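Visit Report: Household Robotics Laboratory, Drisdale

Prepared by Ea Steinarsdóttir for the Amstead Working Group on Domestic Automation
11 Dec 2025

Purpose of the Visit

Members of the working group visited the Drisdale laboratory to review how written operating rules are applied during household tasks. The group is preparing its own good practice guide, and the draft circulated in May left several points open, chiefly on doors, hinges and loose textiles. Our hosts, the Tirkisow team, had agreed to let us follow a complete laundry session and to consult their records afterward.

Arrival and Briefing

Visitors signed the site register and received a printed copy of the house rules. The briefing covered the emergency stop, the marked waiting area and the language used between operators. Any person present may call a stop, and the call is obeyed before it is discussed. Two operators are assigned to each session. One directs the arms and the other watches the work area with a hand on the stop control.

Laundry Task

The session took place in a furnished utility area. The team's rules treat an appliance door as a moving part in its own right. Before an arm approaches, the operator states aloud which side the hinge is on and which arm will make contact. The second arm must be held clear of the door's path until the first has finished.
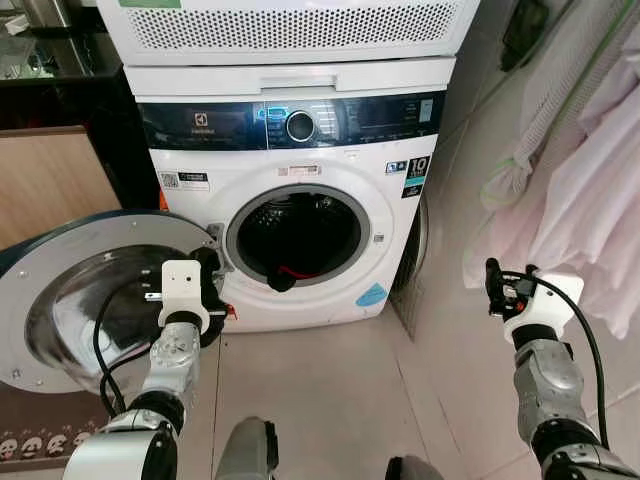 Rules Observed in Practice

1. Door contact. With the washing machine door fully open to the left, one arm worked at the hinge edge while the other stayed raised on the right. The Tirkisow rules permit contact near a hinge only at reduced speed. Members considered this provision sound but asked for a stated force limit as well.

2. Textiles at the rim. A black cloth lay over the lower rim of the opening, with a red cord beside it inside the drum. Under the rules, a door may not be closed until the rim has been checked and cleared. Cords and drawstrings are listed separately from other items because they are easily missed.

3. Cable routing. Each arm carries a black cable in an open loop near the gripper. The group's draft calls for cables to be secured along their full length. The hosts replied that some slack is needed for wrist movement, and the wording will be reconsidered.

4. Surroundings. Hanging garments and floor mats are left in place during sessions so that conditions resemble those of a home. The rules require them to be noted on the session sheet before work begins.

Records

The laboratory keeps a sheet for every session, and 785 were on file at the time of our visit. Each is signed by both operators. Lau, the firm that audits the procedure, reads 100 sheets a year and returns written comments. Members were shown the most recent comments, most of which concerned incomplete entries – usually a missing time for the rim check.

Points for Follow-Up

The working group will request the Tirkisow hinge procedure in writing and will redraft the section on cables. The secretary will also ask Lau whether its audit form may be reproduced as an annex to the guide.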